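Senham Skemodow 18 Portable Scoreboard
Two-sided league scoreboard for gyms, rinks and outdoor fields

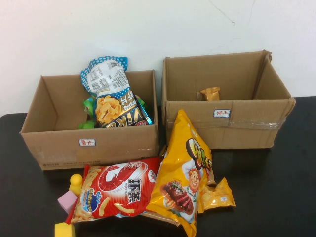
How long does the scoreboard run on one charge?
A full charge gives 18 hours at the indoor brightness setting and eight hours at the outdoor setting, with both faces lit.

Overview

The Skemodow 18 is a battery-powered scoreboard for youth and adult leagues that share a venue and have to bring their own equipment. It shows home score, away score, period and game clock on both faces, so teams and spectators on opposite sides of the playing area read the same information. One person can carry it by the top handle. It stands on its own folding legs or hangs from a fence with the two hooks supplied.

The unit replaces the earlier Skemodow model, which had a single face and a wired controller. Legs and hooks from the earlier model fit the new one. The battery and the controller do not.

Display

Digits are seven-segment LED, red for scores and amber for the clock. The clock counts up or down, and shows tenths of a second in the final minute when counting down. Scores run from 0 to 199. The period field shows a single digit, or E for extra time.

Brightness has two settings, indoor and outdoor, selected on the controller. Readable distance at the outdoor setting is some 77 yards in overcast conditions. Direct low sun on the face will reduce this, and the board should be turned away from it where the field layout allows.

Controller

The handheld controller uses a radio link and does not need a phone, an account or a network. Each controller is paired to one board at the factory. To pair a replacement, hold the period key on the controller while switching the board on, and release it when the clock field blinks twice.

Where several boards are in use at one site, set each to a different channel. Eight channels are available. Two boards on the same channel will not exchange scores, but the response to key presses may be slow.

If the controller is switched off or carried out of range, the board keeps the last score and the clock continues to run. The display is updated when the link returns.

Sport presets

Presets are included for basketball, indoor soccer, outdoor soccer, floor hockey, volleyball, and flag football. Each preset fixes the number of periods, the period length and the direction of the clock. A league that plays shortened periods can change the length and save it as a custom preset. The board holds four custom presets, and they remain stored when the battery is removed.

The horn sounds at the end of each period. It can be set to low or high, or turned off - several schools require this for evening games.

Power

The battery is a removable sealed pack. Charging from empty takes five hours with the supplied charger. The board can also be run from the charger during play, indoors only. Do not leave the charger connected in rain or on wet grass.

For storage between seasons, charge the pack to at least half, remove it from the board, and keep it in a dry place above freezing. Recharge every three months.

Weather

The housing is sealed against rain and dust with the battery door closed. It is not intended to be left outdoors overnight. In wind, use the ground stakes or hang the board from a fence - the folding legs alone are not sufficient in gusts.

In the box

Scoreboard, controller, battery pack, charger, folding legs (fitted), two fence hooks, four ground stakes, printed quick guide.

Optional items

Usman padded carry case, with a pocket for the controller and charger
Kulness tripod mount, raises the lower edge of the board to shoulder height
Second battery pack
Second controller, supplied unpaired

Ordering

Part number 2886. Leagues ordering for more than one site should state how many boards will be used together, and the channels will be set before shipping. Orders placed before the end of October have shipped. Current stock ships in the order received.

The warranty covers the board and controller for two years and the battery pack for one. Cracked face panels caused by ball impact are not covered, but replacement panels are sold separately and can be fitted with a standard screwdriver.

Page updated 2024-11-11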